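3.2 Where drinks are kept and where they are set down

The household part of the study covers drinks in bottles and cartons, from the point where they are stored to the surface where they are left for use. We coded 2,412 placements. Of these, 1,703 were on a desk, table or counter, and the rest were inside a refrigerator or cupboard. A placement was counted each time a container was let go, even if it was picked up again right away. Pichon coded the full set, and Haoran Cao coded 200 placements a second time as a check on the rules.

For surfaces, we noted how far the container stood from the nearest edge, whether it was near a corner, and whether it was capped. Corners needed their own code. A bottle near a front corner has two open sides, and the early version of the scheme, taken from the Mirnstead kitchen survey, had only one field for edge distance. We added a second field and went back over the placements already coded. Figure 4 gives a case where both fields apply.

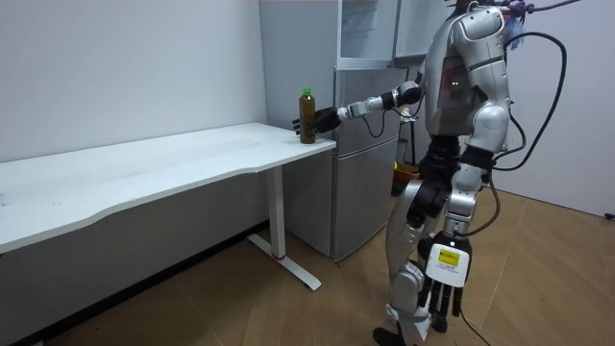 Figure 4. Capped plastic bottle near the front right corner of a white desk.

Cap color was recorded as well, mainly as a help in matching the same bottle across placements. Drink type was entered only in broad groups (water, tea or coffee, juice, milk, other), and a coder who could not decide between two groups used "other". Labels were not used for this purpose. In the Texier scheme, unlabeled bottles are dropped, which would have removed 170 of our placements.

Storage was coded by compartment and not by shelf. Refrigerators differ too much in their inside layout for shelf numbers to mean the same thing from one unit to the next.
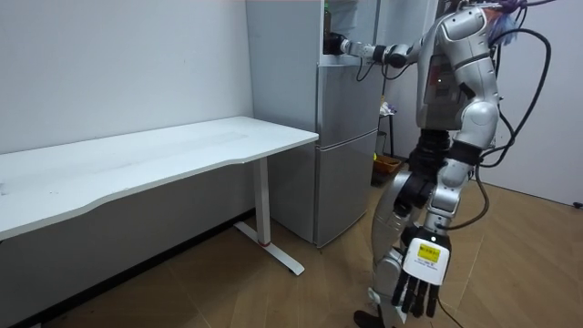
For units with stacked compartments we used three levels: top, middle and lower. Two-door units were given top and lower only. Door racks were coded with the compartment they belong to, and a separate mark was added for the rack. The distance from the refrigerator to the nearest work surface was entered once per room, measured along the floor from the base of the unit to the closest desk, table or counter.

Most disagreements between the two coders came from the corner field. We settled them by taking the shorter of the two edge distances as the main value.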